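4.2 What stays on the table

Much of the work on household clutter assumes that things left out are things waiting to be put away. We doubt this. Cuevas's coding scheme, which we took over from the Fostovden study, sorts every item on a shared table as "in use," "parked" or "waste," and our two coders agreed on the cups and almost nowhere else.

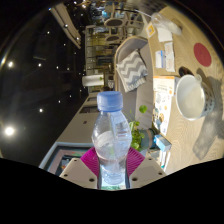 Vol. 20, No. 2

Figure 2. Table items at the Jarnwood apartment: bottle, cup in its holder, coaster, and printed matter along the table edge.

Paper was the hardest case. A booklet or a card with a QR code may be read once or never, and a single look at the table can't tell us which. Bakilana treats all such paper as parked. That seems generous to us – a pamphlet can lie out all month without anyone meaning to keep it. Of more than 200 items coded in April, paper caused most of the disputes.
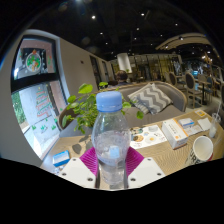
Drinks are supposed to be the easy category. The scheme calls any open or partly filled container "in use," which makes for tidy tables of results and, we suspect, poor ones. The bottle in the second view is partly filled, so it counts as in use, while the sheet with the fried egg and other food pictures beside it is parked by rule. Neither label tells us what anyone planned to do next. We kept the rule so that our figures could be set against the earlier ones, but we put little weight on it in Section 5.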